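Skavo hand grippers, first couple weeks

Quick one tonight, dinner's in the oven. A few of you asked what I think of the Skavo kit so here goes, in no particular order.

Paid $556 for the pair. That's the two hand-held grippers, cables, a bag of spare screws and a login for the Ultov software, which you need or the things are just fancy tongs. Ordered in March, box got here faster than I expected. Packing fine. Manual is thin. Really thin. Page on calibration refers to a diagram that isn't in my copy.

Setup. Took me most of an evening, half of that was the software wanting an update, then wanting another update. Cables are stiff out of the box and they do pull at your wrist a little. You get used to it. Or you tape them to your sleeve, which I've seen people do.

The idea if you're new: you hold one in each hand, do the chore yourself, it records, later a robot arm gets to learn from it. I don't have the arm. I went over to the shared shop at Coranbridge where they've got proper benches, and spent the day there on small fiddly stuff. Plugs mainly. Plugs are the worst thing you can pick for a first day, so of course. 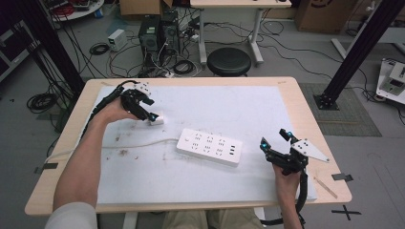 Lalit Srivastava thinks I'm being too soft on the price, and that for that money the cables should at least come with strain relief and a clip. Fair. I'd pay a bit more for a clip. He also says the thin manual would of been a return for him, on principle.

OK what I like. Weight is good. Really good, my old homemade pair was like holding two staplers. Left and right feel the same, no weird stiff one. The little blue lights by the fingertips are bright enough to see in a well lit room and after an hour I stopped noticing them. Squeeze is smooth, no click. You can get hold of a small white plug with it and not feel like you're wearing oven mitts.

What I don't. Turning something while you hold it. Your wrist wants to do one thing and the gripper wants to do another, and you end up with your elbow out like a chicken. Did the same move over and over and my forearm was done by lunch. Also the software saves every take with a name that's just a long number, so good luck finding the one you liked. I rename them as I go now. Slow but saves crying later.

Battery not an issue, it's all wired.

Oh, and the sizing. One size. I have medium hands and it's fine. My sister tried them on at the kitchen table and couldn't close the left one all the way without shifting her grip. Worth knowing before you order, they don't say a word about it on the page.

Then the pads. This is where I expected to complain and I mostly can't. The fuzzy dark facing on the fingers holds smooth plastic better than the bare rubber I had before. Edges do fray a bit. Skavo rates them for 4000 grips, I have no way to check that and am not going to sit there with a clicker. Replacement pads come in a pack of four, Pant stocks them too and ships quicker, at least to me.

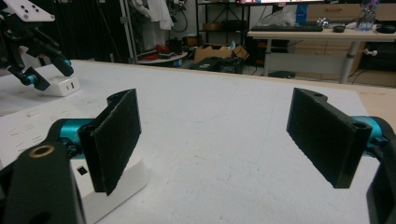

Not convinced on the pads, writes Demetrio Pacheco in an email, he went through a set a lot faster than the box promised and says dust is what kills them, so wipe the table before you start and keep a lint roller handy. I've started doing that. No idea yet if it helps, ask me in a month.

Support: wrote to Skavo twice. First time about the missing diagram, got a PDF back the next morning, nice. Second time about the file names, got a "thanks for your feedback". So.

Swapping pads is easy by the way. Small hex key, in the box. Don't lose it, it's an odd size and I've already spent an evening under the couch looking for mine.

Would I buy again? Yeah, think so. If you're only curious, borrow a pair first. If you've already been building your own out of printed parts and swearing at it, just get these, you'll get your weekends back. I'd give it four out of five, loses one for the manual and the file names together. Could be talked into taking off another half for the cables on a bad day.

Stuff I still want to try: cloth, lids, zip bags, anything with a lid that you have to twist (see elbow, above). Also want to see wether the Ultov export works on my old laptop or if I need to beg for time on someone else's. Will post when I know.

Timer's going. More later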